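2018-04-05

Trois jours sans poster, désolé. J'ai enfin branché le nouveau détecteur de poignées sur la chaîne Gultier (le planificateur, pas l'ancien script de mars, celui-là est à la poubelle).

En vrac, avant que j'oublie :

- 894 images annotées à la main. Plus jamais.
- timeout du planificateur passé à 20 ms, ça tient
- deux faux positifs qui reviennent tout le temps, toujours sur une ombre sous un rebord
- la branche `banez-depth` compile pas chez moi, problème de version de Eigen je crois

Le gros souci reste le blanc sur blanc. Bac clair, table claire, contours qui bavent, et la segmentation de Hadside colle les deux ensemble une fois sur deux. J'ai essayé de monter le seuil de gradient, mauvaise idée : on perd l'arrondi du coin et le rectangle estimé part de travers.

Donc je triche. Je cherche d'abord l'ovale de la poignée, je cale la pose dessus et seulement après le bord du haut. Bien plus stable. Sauf qu'il y a deux ovales, devant et au fond, et que le code prenait parfois celui du fond vu qu'il est plus sombre donc plus contrasté. Tri par taille apparente, reglé en quatre lignes. 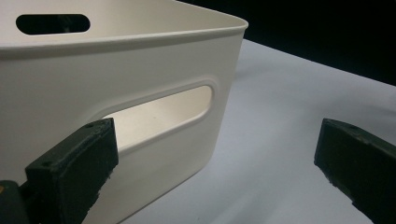 *Vue depuis la pince : la poignée avant, et en haut à gauche celle du fond, toute noire.*

Reste le masque des doigts. Le gauche passe devant le bas de l'ovale et mange un bout du contour, du coup l'ajustement de l'ellipse tire vers le haut. Faut que je projette le modèle des doigts dans l'image et que je vire ces pixels la avant le fit. Mimside a une fonction pour ça mais doc inexistante, je lis les sources ce soir.

Le code est pas propre, je pousse quand même.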